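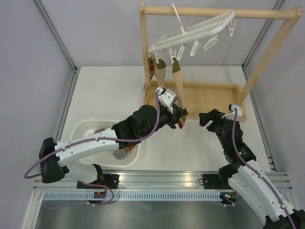
Two arms at work at a drying rack in a Takács bench cell. Photo: Gurnberg

Gurnberg opens orders for two-arm bench cell

JELCOMBE, 15 May 2019 — Gurnberg today opened orders for the Takács, an enclosed bench cell with two robot arms for teams that work on household handling tasks. Both arms bolt to a grooved aluminum rail along the front edge of the table, and the white tabletop is left clear for the customer's own racks, trays and baskets.

The cell ships in 3 crates and can be set up in almost 70 minutes. Gurnberg ran it for 600 hours at its Stedorholm workshop before release, mainly on kitchen items and clip hangers.

"Customers asked us for a cell they could put a real drying rack in," said Ljubica Jurić, product manager at Gurnberg. "Clips are hard work for a gripper, and we wanted room for both arms to reach the same one."

The price includes setup software and one day of training on site — spare fingertip blocks are sold separately. First deliveries are planned for the end of May. Orders are taken through the Jelcombe sales office.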